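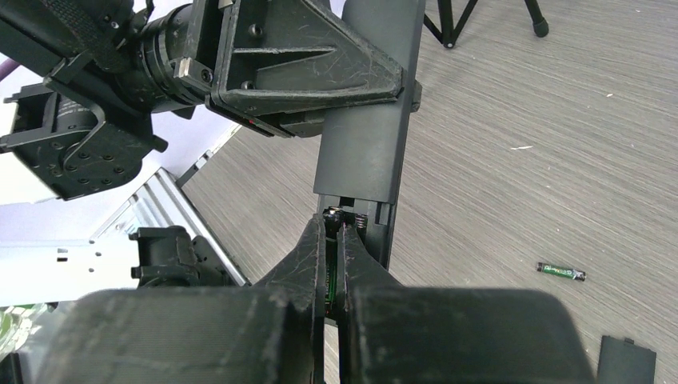
Ustby wants your dead batteries, and the remotes they died in

The town of Ustby has a battery problem, and most of it is in the living room. A drop-off drive for spent household batteries opens Friday at the Ghorbani hardware store on the Ristport road, and the organizers are asking people to start with the gadgets they have stopped noticing: the clock in the spare room, the flashlight that has been "fine" for years, and above all the remote control for a television that left the house two televisions ago.

The drive ran for the first time last November and brought in 418 pounds of batteries, against a target of 400. The target this year is 500. The store has cleared the shelf where it used to keep birdseed.

Tsehay Woldemariam, who runs the drive, spent last year's sorting days at a folding table by the paint counter. A good number of people, she said, handed over the whole device and asked her to deal with it.

"They'd say the battery was stuck," Woldemariam said. "Sometimes it was stuck. Sometimes they had been pushing the cover the wrong way since the day they bought it."

Her advice is to take the cover off at home, over a towel, and to look before poking. Batteries that sit at the bottom of a snug compartment should be eased toward the spring and lifted from the other end. A plastic pen cap is a decent tool. A steak knife is a popular one, and she would like it to become less popular. If there is white crust on the contacts, wear gloves, leave the battery where it is and bring in the whole thing in a plastic bag.

Covers are a separate matter. Last year's drive ended with a shoebox of them, none of which fit any remote in the building. The shoebox will be back on the counter, and anyone whose remote is currently held together with tape is welcome to try their luck.

Regular household sizes are accepted, along with button cells, which should have tape over both sides. Tape the ends of nine-volts too. Car batteries are not accepted, a rule that was added on the second day last year for reasons Woldemariam described as "a man with a wheelbarrow."

Everything collected goes to the Zaltance recycling depot in Ristport. Working remotes can be left in the swap bin, where at least one resident found the exact model she had thrown out in the spring.

Drop-off hours are 2 p.m. to closing. There is parking behind the store, and a limit of one bucket per household unless you call ahead. The store also sells new batteries, at the register, on your way out.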